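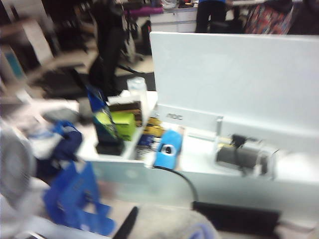
Which one is higher? Speaker notes for the Wednesday talk

Slot is 60 minutes including questions. 23 slides, so don't dawdle on the early ones (I always dawdle on the early ones). Water first, then clicker check, then lights.

Slide 1. Title
Ask for a show of hands: who has been up Jedulau? Who has been up Li? Jedulau will win by a mile, and that's the whole talk right there. Everybody in Surkbridge climbs the big one and hardly anyone bothers with its neighbor.

Slides 2 to 4. Two hills, one ridge
Jedulau is 3,406 feet. Li is 3,398. Let the numbers sit on the screen for a bit. Eight feet! You could lose that in a snowdrift. Point out the saddle between them and the old sheep track that crosses it.

Slide 5. From town
Stand on the bridge and Li looks taller, because it's closer and the top is pointed. Jedulau has that long flat back. Generations of kids here grew up sure that Li was the high one, and I was one of them.
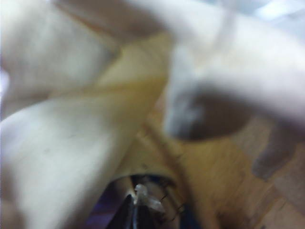 Corinne Abdalla
Walks editor, the Rutum newsletter

Slides 6 to 11. How you measure a hill
Keep this simple and keep it moving. Start with angles: two points on flat ground, a known distance between them, and a sighting on the summit from each one. Draw the triangle on the whiteboard, it goes over much better than the slide. Then air pressure — this is where I get carried away, so watch the clock. A barometer will give you a height, but the weather changes the reading while you're walking up, so you go back to where you started and check it again. Then satellites.

If somebody asks about phones: fine for finding the path, not good enough to settle an eight-foot argument. Vertical readings wander more than horizontal ones.

Slide 12. What counts as the top?
My favorite slide! Does the cairn count? (No.) Does a boulder count? (Usually, if it's natural and it hasn't been moved.) What about peat, which swells and shrinks? Let people argue for a couple of minutes.

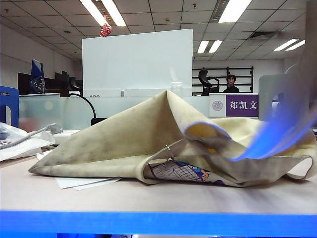
The peat question matters more on Jedulau than on Li, where the last stretch is bare rock and you can put your hand on the highest point. On Jedulau you wander back and forth in the heather, wondering whether you've passed it already.

Slides 13 to 19. Walking both in a day
Go up Li first, by the east shoulder, while your legs are fresh. Cross the saddle, take Jedulau from the north, come down by the quarry road. In November start before 8 a.m. The stream crossing below the quarry is deep after rain, so mention the footbridge upstream.

Slides 20 to 22. Views
Talk less here. Name the reservoir and the far ridge, then just click through.

Slide 23. Questions
Repeat each question into the mic. Route sheets are by the door.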